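Unit 4: Warm-ups and Progressive Loading
Course handout, Zomska Fitness Leadership Certificate

Read this before the second practical. Bring your own copy of the session planner, as we will fill in the warm-up section together.

What a warm-up is for

A warm-up raises body temperature, gets the joints moving through the range they will need, and gives the client a chance to practise the main movements at low effort. It also gives you, the leader, a few minutes to watch how people are moving. Someone who came in with a stiff shoulder will usually show it in the first set of arm circles.

Keep it to eight or ten minutes for a one-hour class. Older groups and early morning groups may need a little longer. Start with easy whole-body work such as walking, slow cycling or marching on the spot, then move to the joints and muscles used in the main session. Long held stretches are better left to the end.

Grip and forearm work

Hands and wrists are often left out of the warm-up. If the session includes rowing, hanging, carrying or any barbell work, add two minutes for them. Open and close the fingers slowly, circle the wrists both ways, then finish with a light carry over a short distance. Clients who type all day may find the wrist circles uncomfortable at first – make the circles smaller and carry on only if the discomfort eases.

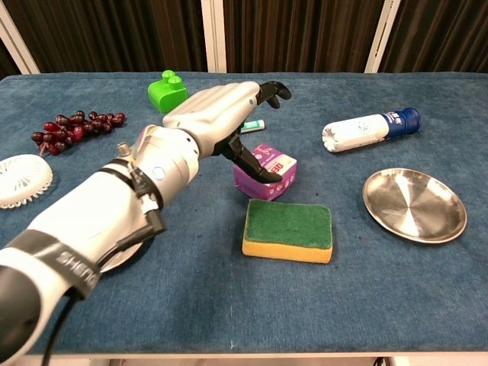 Fig. 1. A jointed wrist and black articulated fingers, held over a small purple box.

Choosing the first load

Most beginners guess too high or too low. Start with a weight the client can lift for 12 repetitions with clear effort left over, and write it down. Add weight only when all sets are finished with good form in two sessions in a row. For upper body lifts, use the smallest plates you have.

Total volume is a simple way to compare weeks. Multiply the load by the repetitions and the sets. A client who presses 10 kg for 10 repetitions over three sets has moved 300 kg. If the figure goes up slowly over a month, the program is working as planned. If it drops, ask about sleep, illness and work before you change anything.

When to stop

Stop the exercise if the client reports sharp pain, dizziness or tightness in the chest. Follow the centre's first aid procedure and fill in the incident form the same day. General muscle soreness a day or two after training is normal and should be explained at the first session.

For the practical

Plan a warm-up for a 45-minute strength class of mixed ages. Include one grip exercise and one change for a client with sore knees. The Rostitz session planner has space for both on page 2.

Notes revised 2023-09-03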